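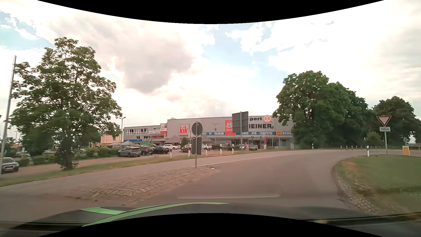
Who can use the new click and collect point at Kerkance Retail Park?
Anyone who has placed an order with a shop on the park can use it, and there is no charge for collecting or returning a parcel.

Kerkance Retail Park will open a shared collection point in April, bringing parcel pick-up for its shops under one roof. Until now, customers with orders from more than one store have had to queue at each till in turn.

The collection point will take over the unit next to Yazıcı, the home and kitchen store, and will be open from 7 am to 10 pm. It has 60 lockers for small and medium parcels and a staffed counter for anything larger. Customers will get a code by text or email when their order is ready. Those without a mobile phone can give their name and order number at the counter.

Parcels will be held for 5 days. After that they go back to the shop, which will arrange the refund under its own terms. Customers who know they will be late can ask for more time at the counter or by phone, as long as they do so before the 5 days are up.

Toàn Thái, centre manager at Kerkance, said: "People told us they liked ordering ahead but did not like going from shop to shop to pick things up. We had an empty unit in the right place, so we used it. The early opening was the thing most often asked for – a lot of our customers come past on the way to work."

The building work is being carried out by Jurnesov, which also refitted the park's customer toilets. The locker system is supplied by Skorkora. Access to Yazıcı will not be affected while the work goes on, although the side door will be closed and customers should use the main entrance.

Returns will be accepted at the counter only. Items must be packed and labelled, and staff will print a receipt. Shops will deal with refunds in the usual way, and the counter staff will not be able to answer questions about how long a refund will take. Food, plants and gas bottles cannot be returned through the collection point.

The lockers are on one level with step-free access, and the lowest row can be reached from a wheelchair. Customers who find the screens hard to use can ask for help at the counter at any time during opening hours.

To mark the opening, the first 100 customers to collect a parcel will receive a £5 voucher to spend in any shop on the park. One voucher will be given per household.

Shops that wish to join the scheme should contact the Kerkance centre office.

ENDS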